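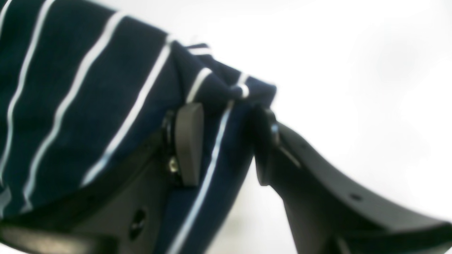 The Second Sleeve

My mother folded shirts on her knees in front of the TV, and she could do it without taking her eyes off her show, so when I got hired at Gondine Laundry I thought, well, finally, something I inherited! That was a lot of shirts ago. By the time they sent me upstairs to work with the Bireck I'd been on the folding tables longer than anybody except Karla Ochoa, and Karla doesn't count because Karla came with the building.

The Bireck was what we called it, after the name on the crates. Two arms, one brain, and a whole mess of cables. They put it up on the second floor in what used to be the billing office, which still had the gray carpet from when billing worked there, and I remember thinking it was pretty fancy for a folder to get carpet. Downstairs it's concrete and you wear the good insoles or you pay for it.

I started up there in August 2020. The hotels had mostly quit sending us sheets by then and half the tables downstairs had a tarp over them. What we still had was the Histinus account, which was people's own clothes, picked up at their doors and brought back folded. Everybody was home and everybody was sick of doing their own wash, I guess. The Alvarado plant across town had closed in the spring and we'd picked up their routes too, so on a good day we were putting out 2,000 pieces with not nearly enough hands. Mr. Pell from the front office told us the machine was there to help us keep up. He said it the way you tell a kid the dentist is nice.

My job was to be the person. That's what it came down to! Somebody had to lay things out, step back, let it have its turn, and fix whatever came next. And somebody had to teach it, which meant I'd fold a thing and then fold it again slower, and then the arms would have a go, and I'd stand there with my hands behind my back so I wouldn't grab.

You would not believe how hard that is. Try watching somebody parallel park for an entire shift.
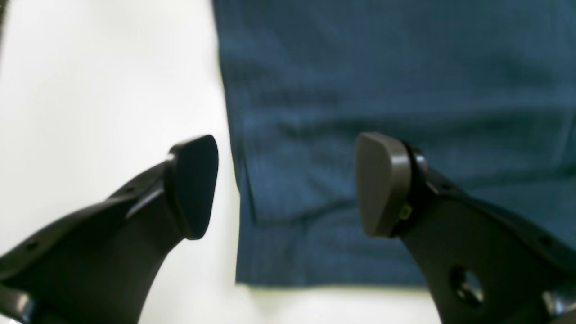
The first week was towels, because a towel is a rectangle and even I could see the sense in starting with a rectangle. It would come down with its fingers open, stop, and think. You could feel it thinking. Then it would close on the edge or close on nothing at all, and either way it lifted up with the same confidence, which reminded me so much of my ex-husband that I had to go stand in the hall for a minute.

I kept a tally on the back of a route sheet. I wasn't asked to, I just wanted to know. The day it got 68 towels in a row without me putting a hand in, I took the sheet down to the break room and read it out loud, and there was this silence, and then Dee went back to her soup. I'd thought they'd laugh. I'd had sort of a bit worked up, with the voice and everything. I put the sheet in my apron and ate my lunch in the car.

So that was a thing I had to learn, that I couldn't carry it downstairs with me. Up there I was rooting for it. I couldn't help it, you spend all day with anything and you start rooting for it, I've rooted for a vacuum cleaner. But downstairs were the same women who'd covered for me when my back went out, and every towel I was so tickled about was a towel one of them used to get paid for.

Shirts were next. Shirts were what they really wanted, because Histinus charged the most for shirts. And shirts have sleeves, and sleeves are the devil.

There's a thing you do with a sleeve. I never knew I did it until I had to slow down and show somebody. You pick up the cuff, and before you go anywhere with it you give it a tiny pull away from the body, just enough to get the twist out, and then you bring it over. If you skip the pull, the sleeve goes over crooked and you've got a lump under the back that shows through the whole fold. I'd been doing that little pull since I was nine years old on my mother's rug. I must have done it in front of those arms a thousand times before the young man who ran the computer asked me what it was for.

"What's what for?" I said.

"The tug."

I said it was to get the twist out. He typed that in. I don't know what good it does a machine to have it written down that way, but he typed it, and spelled my name right next to it too. And I went home that night and felt funny. I can't put it better than that. I called my sister and told her I felt funny and she said was it my stomach.

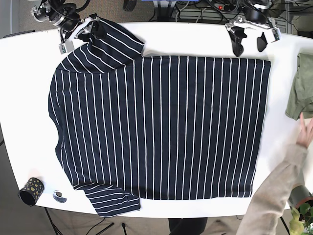

Karla Ochoa thought I should have kept the tug to myself. She told me so out in the parking lot, standing by my car with her keys already in her hand, and she wasn't mean about it. She said they could buy the arms and they could buy the table, but they'd gotten that part out of me for the same hourly as the day before, and had I asked for anything? Had I even asked?

I hadn't asked. It hadn't crossed my mind that it was worth something. I told her it was just a sleeve, Karla, and she said fine, then it should've been easy not to tell them.

We didn't talk for three days after that, except for "behind you" and "are you done with the cart."

On the fourth day I went to see Mr. Pell. I'd practiced in the shower. What I meant to say was that teaching was a different job from folding and ought to pay like one, and what came out was a lot of stuff about my mother's rug, but he got the idea. He asked me what I had in mind. I said, "What did the machine cost?" which wasn't one of the things I'd practiced, and he moved his coffee cup from one side of the desk to the other.

I got a dollar more an hour. I also got it in writing that whoever laid out for the Bireck would come off our own tables before they went looking outside, and that one was Karla's. I'd called her from the bathroom right before I went in, so I guess we were talking again. She read me the sentence and I wrote it on my wrist.

It wasn't all roses. By September there were fewer of us. Two took the money the company offered, and Dee went to her daughter's and said she'd be back and wasn't. Would that have happened anyway, with the hotels the way they were? Mr. Pell says so. Karla says of course he does. I go back and forth, mostly at night. I do know the tarps never came off those tables, and one morning they were sold, tables and tarps together, and I'd left a perfectly good pair of scissors in a drawer of one of them.
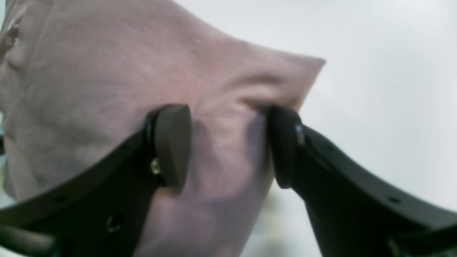

What changed for me was mostly my hands. They quit hurting! I used to run them under hot water before bed and I just forgot to one night, and then I forgot again. My feet are better too, with the carpet. But I get lonesome, which I never was on the tables, where you couldn't have been lonesome if you paid extra. The arms make a noise like somebody breathing through their nose. I talk to them. I tell them when something's silk and to mind their manners, and I tell them when a person has clearly given up on a bra.

Karla comes up now on alternate weeks, that's the sentence in the contract doing its work. She swore she'd lay out and not teach it one single thing. She'd stand there with her arms crossed and let it make a mess of a fitted sheet, and then fix the sheet with her back turned to it so it couldn't learn how. The young man asked her very politely if she could turn around, and she told him very politely that this was how she folded.

Last week they wanted to celebrate because we'd hit 4,000 pieces off the second floor, all told, since the crates came. There was a sheet cake. Mr. Pell said some words about the team, and looked at the machine when he said it, and then remembered and looked at us.

Karla took her cake over to the table, where there was a shirt laid out that I hadn't gotten to, and she watched the arm come down and pick up the cuff. It stopped the way it does. Then it gave that tiny pull, out and away from the body, and brought the sleeve across.

"That's your mother," Karla said, with her mouth full.

I said yeah. She asked me what my mother's name was, and I told her, Lorraine, and she had me hold her plate while she straightened the collar.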